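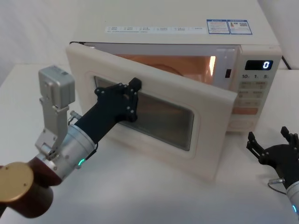

*Door open, ready for the oats.*

I like a warm breakfast once the mornings turn dark, and mine is oatmeal with frozen berries stirred in — filling, a little tart, and quick enough for even my sleepiest days.

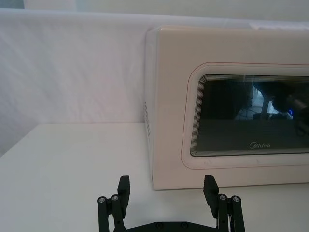
Oats love to boil over, so use a much deeper bowl than you think you need. Pour in 200 ml of milk and cook for 2 minutes, stirring halfway. If your microwave has a dark window like the one on this Midea, lean in and watch for the froth climbing, then pause and let it sink back before you carry on.

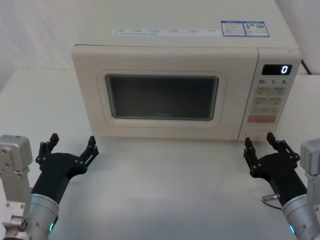
Orvokki Kemppainen wrote to me that she adds her berries frozen at the very end, so they cool the bowl and keep their shape. I tried it this morning with a spoonful of walnuts and I'm having it again tomorrow!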